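4.2 Sharing a table with sweets

The claim we set out to test is an old one: that people eat more from a bowl they can see into. Skomitz is usually cited for it, and the advice to office managers that followed (hide the sweets, save the staff) rests on one December study with 100 desk workers. We doubt that a clear bowl does this by itself. Most desks where sweets are put out also hold a phone, a mug and other odds and ends, and the earlier work treats all of that as noise.

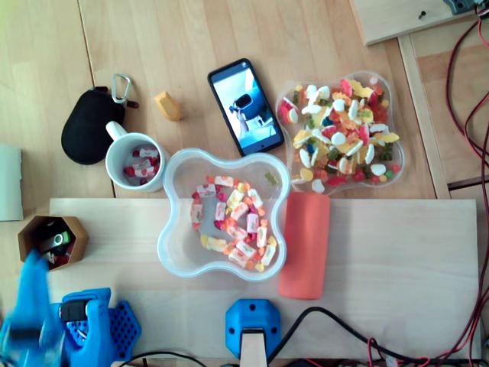

The Helluline survey asked 500 people where they keep sweets at work and took their answers at face value. We are less trusting. Someone who says "in a bowl" may well have a few in a mug too, and the form had no box for that. Of the 300 replies that Evangelista later went back to, many could be read either way.

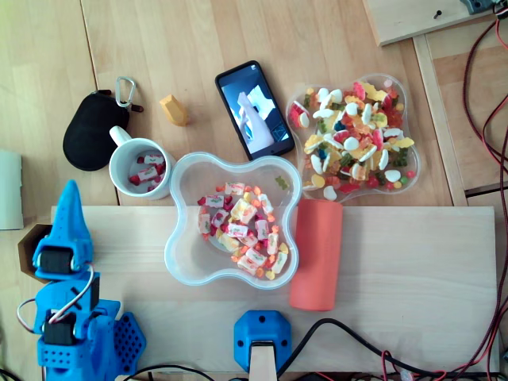 Wrapping is a second problem. A wrapped chew takes two hands and leaves a paper behind; a gummy bear does neither. When both kinds lie in the same bowl, as in the first two photographs, a count of papers tells us little about what was eaten, yet the Cloto index is built on papers alone. We see no good way to correct it after the fact.
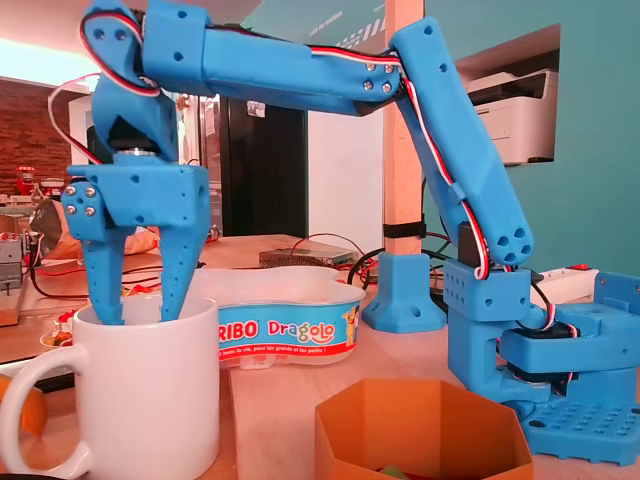 Figure 4. A white mug and a white Haribo Dragolo container on a table.

None of this shows that the visible bowl has no effect. It may have a small one – we would not be surprised – but the published figures cannot separate it from the effect of having sweets within reach.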